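Print this page | E-mail to a friend

Mar 6, 2018
By the Gillodcombe columnist

I do wish we would all go back to eating at a table. I moved to Gillodcombe nine years ago and my neighbours still laid a cloth for beans on toast – a proper cloth, ironed and everything – and I thought it terribly fussy until I caught myself lingering over a second cup of tea, talking about the July fair and quite forgetting the telly. A tray on your knees is all very well, but you do eat faster.
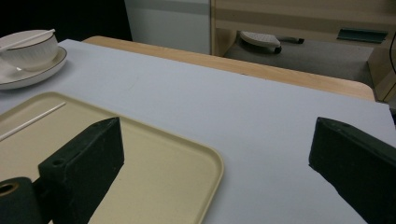 A bowl and chopsticks on the table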